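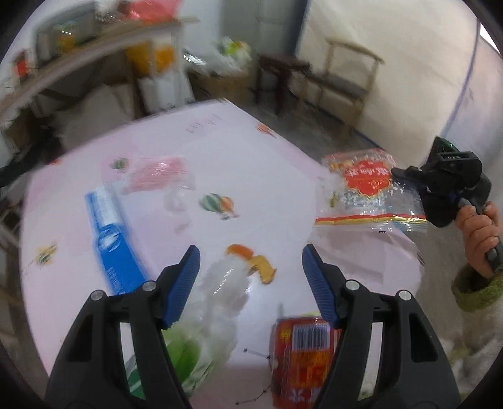
Does demo variety beat demo count for grasping?

I'm training a small pick-up policy on handheld gripper demos. We have 1470 of them, and adding 300 more of the same object barely moved our success rate. Is that normal?
Nkechi Yusuf

Yep, same for us! We swapped 200 repeats for new layouts and did way better on unseen tables.
Olumide

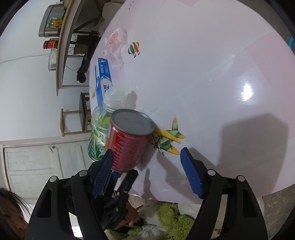 Layout matters more than count, I'd say, but check your held-out set first. Ours was way too easy (everything spread out, lovely scores). Once we added setups like a red can standing partly in front of a clear bottle, the old policy dropped to 41 percent, and the one trained on mixed layouts held up much better.
Ngozi Usman

more data always helps imo, just keep recording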